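Cuaderno de trabajo – marzo

Mañana

Sigo con el cuestionario del concurso para la plaza de la sala de lo contencioso. El apartado que me ocupa es el de méritos jurisdiccionales: relación de resoluciones dictadas, con indicación de la materia, la cuestión jurídica debatida, la solución adoptada y el resultado del recurso, si lo hubo. La convocatoria pide que se justifique la relevancia de cada una y no define relevancia. He optado por un criterio procesal: cuestión no resuelta antes por la sala, o resuelta en sentido contradictorio por secciones distintas. Dejo fuera las sentencias citadas con frecuencia que se limitan a reproducir doctrina consolidada. Se citan porque están bien ordenadas y eso no me parece un mérito de la resolución.

El archivo exportado de la aplicación de gestión tiene 2941 asientos. Incluye autos, providencias de trámite, diligencias mal clasificadas y duplicados por rectificación de errores materiales. Una vez filtradas las sentencias en las que fui ponente y eliminadas las de conformidad y allanamiento, quedan 160 para revisar. Las he pasado a una hoja con estas columnas: número de procedimiento, acto impugnado, motivo de inadmisibilidad alegado, fondo, costas, recurso, observaciones. La columna de observaciones es la única que voy a leer más adelante, de modo que conviene no escribir en ella «interesante».

Primera dificultad. Varias sentencias figuran como confirmadas en apelación cuando lo fueron solo en el fallo. El tribunal superior sustituyó la fundamentación entera. A efectos del cuestionario la casilla dice «confirmada» y no admite matiz, pero el campo de texto libre sí. Voy a consignarlo de forma expresa en cada caso. Si el evaluador contrasta la resolución de apelación y encuentra que la ratio era otra, la omisión pesa más que la discrepancia.

Segunda dificultad, la de los votos particulares. Formulé 3 en todo el periodo. El cuestionario pregunta por «casos decididos» y un voto discrepante no decide nada. Aun así, uno de ellos, el relativo al cómputo del plazo de caducidad cuando la notificación electrónica se pone a disposición y no se abre, contiene el razonamiento que más tarde siguió la propia sala. No puedo incluirlo como resolución. Sí puedo mencionarlo en la nota de la sentencia posterior, con remisión al texto. Es lo que haré.

Mediodía

Revisión del asunto Vuvovis. Contrato de suministro, penalidades por demora, resolución del contrato acordada por el órgano de contratación después de haber vencido el plazo del expediente. La empresa alegó caducidad del procedimiento de resolución; la Administración sostuvo que la solicitud de dictamen al órgano consultivo suspendía el cómputo. La ponencia apreció caducidad por falta de comunicación de la suspensión a la interesada. Releído ahora, el fundamento cuarto está bien y el quinto sobra: se pronuncia a mayor abundamiento sobre la proporcionalidad de las penalidades, que ya no era necesario examinar. Un obiter de dos páginas. En su momento me pareció prudente por si la apelación revocaba lo primero. Con el tiempo me resulta un defecto de técnica, porque la parte lo utilizó en otro pleito como si fuera doctrina.

Lo incluyo en la relación. En la nota explicaré el fundamento cuarto y no diré nada del quinto, que está publicado y puede leerse.

El asunto Imus plantea otra cosa. Legitimación activa de una asociación de usuarios para impugnar una ordenanza de terrazas. La inadmisibilidad se desestimó con el argumento del interés colectivo conectado con los fines estatutarios. La sentencia es breve y el razonamiento se sostiene, pero la apelación se inadmitió por cuestión formal, por lo que no hay contraste superior sobre el fondo. Dudo de si «firme» equivale aquí a «confirmada». No equivale. Casilla en blanco y nota.

He comprobado también las fechas de notificación en ambos. En Imus la fecha de la aplicación no coincide con la del acuse. Prevalece el acuse. Pedir copia sellada a la secretaría.

He comido en el despacho. El radiador vuelve a golpear al arrancar la bomba, con un intervalo regular, y hace imposible dictar. He escrito a mano la parte de Imus y la transcribiré mañana.

Primera hora de la tarde

Estudio de la cuestión de las abstenciones. El cuestionario exige relacionar los asuntos en que el candidato se abstuvo o fue recusado, con la causa. De las abstenciones solo tengo constancia fiable a partir del cambio de aplicación. Las anteriores constan en papel, en el legajo de gubernativo, ordenadas por fecha de acuerdo y sin índice por magistrado.

Flores, por ejemplo, lo recordaba como abstención y fue una simple comunicación previa, no acordada, porque la parte desistió antes de que se constituyera la sala. La diferencia es relevante: en la comunicación no recae resolución sobre la causa y, por tanto, no hay nada que declarar. Aun así me inclino por declararlo. El coste de incluirlo es una línea. El precepto habla de abstenciones «formuladas», y cabe sostener que la comunicación lo fue.

He redactado la línea en 2 versiones. La larga describe el vínculo (participación de un familiar en la sociedad, por debajo del umbral, transmitida antes del emplazamiento). La corta remite al expediente. Prefiero la larga. Una remisión a un legajo sin índice es, en la práctica, una negativa a contestar.

Sobre el estilo de las notas. Las primeras que redacté decían «la sentencia declara con acierto». Suprimido en todas. También he quitado los adverbios valorativos y las referencias a comentarios doctrinales favorables. El cuestionario pide describir la cuestión. La descripción correcta tiene este orden: acto, pretensión, norma discutida, regla aplicada, fallo, recurso. Si en la regla aplicada no se puede escribir una frase con sujeto y predicado, la sentencia no contenía regla y sale de la lista. Por este motivo han salido dos que daba por seguras, una de urbanismo y otra de función pública. La de función pública resolvía bien un caso raro mediante la suma de indicios, sin enunciar nada aplicable al siguiente.

Tarde

Uvon. Es el asunto que más dudas me da y el más extenso. Responsabilidad patrimonial por la anulación de una licencia de actividad otorgada con informe técnico favorable. La cuestión era si la confianza generada por el informe integra el daño antijurídico cuando la nulidad deriva de un vicio que el solicitante pudo conocer. La sentencia estimó en parte: gastos de adecuación del local sí, lucro cesante no. En apelación se confirmó el criterio y se corrigió la cuantía, por haber incluido una partida de mobiliario recuperable.

Problema de presentación: «estimada parcialmente la apelación» suena a revocación y la regla quedó intacta. En la nota lo indicaré con el mismo lenguaje del fallo superior, entrecomillado, y debajo la partida afectada. Sin interpretación.

He releído la prueba pericial. El perito de la recurrente valoraba la obra completa sin separar lo exigido por la licencia de lo que respondía a la decisión comercial de la empresa. El de la Administración separaba las partidas pero aplicaba precios de una base posterior. Ninguna de las dos valoraciones servía entera y la ponencia tuvo que cruzarlas, capítulo por capítulo. El cuadro resultante se incorporó como anexo, lo que entonces era poco habitual en la sección. Después se ha hecho más veces – no siempre con las sumas comprobadas.

Queda por decidir el orden de la relación. Opciones: cronológico, por materia, por relevancia. El cronológico es neutro y obliga al lector a buscar. El de relevancia exige una jerarquía que luego preguntan en la entrevista. Me quedo con el de materia, y dentro de cada materia, cronológico. Contratación, responsabilidad, urbanismo, legitimación y cuestiones procesales. Las sancionadoras van con las procesales, ya que las seleccionadas tratan de notificación y caducidad.

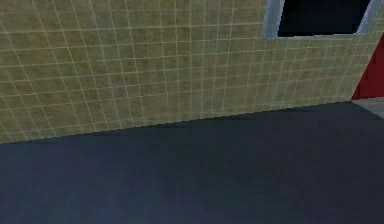 Noche

Pendiente para la próxima sesión:

Transcribir la nota de Imus.
Solicitar a la secretaría copia sellada del acuse.
Consultar el legajo de gubernativo, años en papel, y levantar un índice propio de abstenciones.
Comprobar en Vuvovis si el dictamen del órgano consultivo llegó a emitirse. En la sentencia consta la solicitud y no la emisión.
Sumar de nuevo el anexo de Uvon.
Verificar el límite de caracteres del campo de texto libre. La convocatoria no lo indica y el formulario corta sin avisar.

Sobre el último punto: he hecho una prueba con la nota de Uvon y el formulario la ha guardado incompleta, terminada a mitad de la palabra «antijurídico». Si el corte es por caracteres, hay que contar también los espacios. Si es por bytes, las tildes restan. Haré la comprobación con un texto sin tildes de la misma longitud.

Anoto una duda de fondo que no afecta al cuestionario. En la entrevista preguntarán, previsiblemente, si mantendría hoy el criterio de cada resolución. Respecto de Vuvovis, sí en cuanto a la caducidad. Respecto de Uvon, mantendría la exclusión del lucro cesante con otro razonamiento: la sentencia la apoya en la falta de prueba y debió apoyarla en la falta de título, que es anterior lógicamente. Con título nulo no hay ganancia protegida que probar. La apelación tampoco lo advirtió, o no lo consideró necesario. Preparar respuesta escrita de una página y no llevarla a la sala.

Archivo cerrado y copia en el disco externo. La versión de la hoja con las notas largas lleva la letra b.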